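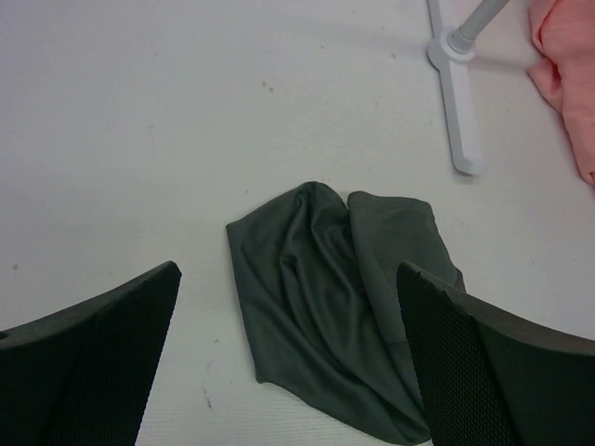
Margaux Renaud

By Gwenaël Vidal | Updated in July | Print | E-mail this page

Margaux Renaud is a singer, songwriter and accordion player from the town of Atholm. She is known for her slow ballads and for the album Hanance, which she recorded with a very small group of musicians.

Early life

Renaud was born in Atholm as the second daughter of a baker and a school secretary. At the age of six she began to sing in the parish choir, and two years later she received her first accordion from her grandmother. Her first teacher was Huguette Besson, who gave lessons in the back room of a music shop. Besson did not allow her pupils to use written music during the first year, and Renaud has said in interviews that she still learns all new songs by ear.

When she was sixteen she entered the Musura song contest, where she finished in fourth place with a song of her own. One member of the jury was the producer Thierry Carré. He invited her to make a demo tape, but her parents asked him to wait until she had finished school.

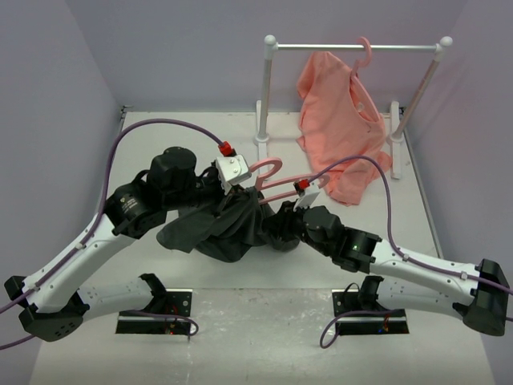

Two robot arms with a dark garment and a pink hanger.

Career

After school Renaud moved to the city and worked in a hotel kitchen during the day. In the evening she sang in small bars, mostly for audiences of less than 200 people. In this period she wrote the greater part of her first album, The Road to Atholm. The album was published by the label Jacquet and sold slowly in the beginning. The song "Letter Without a Stamp" was then played on a regional radio program, and the label had to order a second pressing.

For the tour which followed, she formed a trio with the guitarist Ginette Roussel and a double bass player. The trio gave 164 concerts in two years. Renaud lost her voice near the end of the tour, and the last concerts were moved to the next spring.

Her second album, Hanance, was produced by Carré in an old schoolhouse. It takes its name from the village where her grandmother was born. All songs were recorded in the evening, after nine o'clock, when the road outside was quiet. 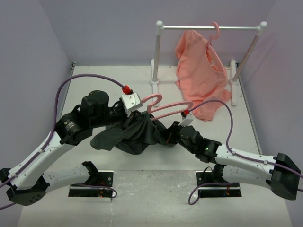
Musical style

Renaud sings in a low voice and uses very little vibrato. Many of her songs are waltzes, and the accordion often plays only long notes under the guitar. Critics have compared her texts with short stories, as they usually tell of one person and one day.

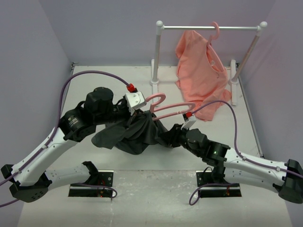 She rarely uses drums. On Hanance they can be heard in a single song, "The Ferry Clerk", and there they are played with brushes. In concerts this song is performed without them, and Roussel taps the rhythm on the body of her guitar.

Albums

The Road to Atholm (Jacquet)
Hanance (Jacquet)

205 shares | 2 comments
Print | E-mail this page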